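About Skostport

Skostport is a small website for people who love TV comedies and can't quite let them go when the credits roll. We started out writing long emails to each other about the season finale of whatever we were watching, and at some point the emails got so long (and so full of spoilers!) that it seemed kinder to put them somewhere people could choose to read them.

These days there are nine of us, spread between Beltholm and wherever the couch happens to be, and we've published 257 episode recaps covering 16 shows. We write about sitcoms mostly, with a soft spot for family ones, holiday specials and anything that got canceled too soon. Every recap says up top how far it goes, so you can stop in time.
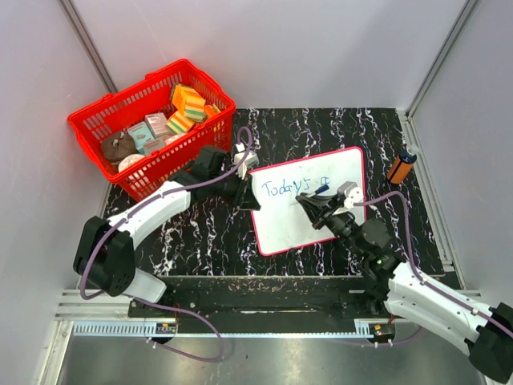 A reader who signs in as Gerno wrote to us in July that our recaps were "longer than the episodes, and I still read them on my lunch break." We've been pretty happy about that ever since. If there's a show you'd like us to pick up, send us a note through the contact page. We read them all, even the grumpy ones.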